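Untangling by Hand: Does the Usual Advice Help?
Project report, Festinbridge, 10th October

Our group picked knots because every household guide claims to know how to deal with them. The advice we found was nearly always the same: find a free end, work from the outside in, never pull. None of the guides said how the writer knew. We wanted to see if the advice holds up for beads, which don't behave like string.

We used necklaces and short strands from a thrift store on Rocha Street and did the work at a window, mostly for the light. Each strand was tangled by one person and handed to another. We had 2 rules: no tools, and no laying it flat. I objected to the second rule, as anyone at home would use a table, but the group wanted the strand hanging.

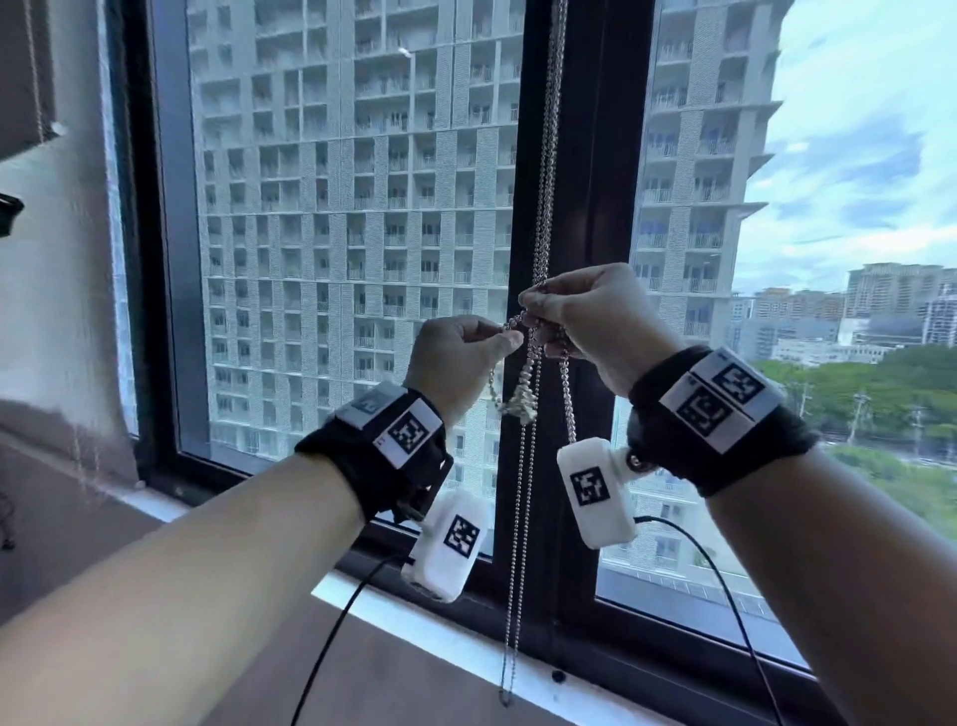
Analyn Agbayani disagreed with me on this point and asked for it to go in the report. Her view is that a hanging strand lets its own weight open the loops, and that a table only presses the tangle flat so it looks simpler than it is. She may be right. We never ran the two side by side, so neither of us can claim it.

What we can say is limited. Small beads catch on each other, and a knot between them is hard to get a fingernail into. "Find a free end" is useless on a closed loop. "Never pull" is too strict - a light tug often shows which loop is holding the rest.

I don't trust our times. The longest was 593 seconds, but the person doing it stopped to talk, and we didn't restart the clock. For November we plan to repeat the test with a table and a single tangler.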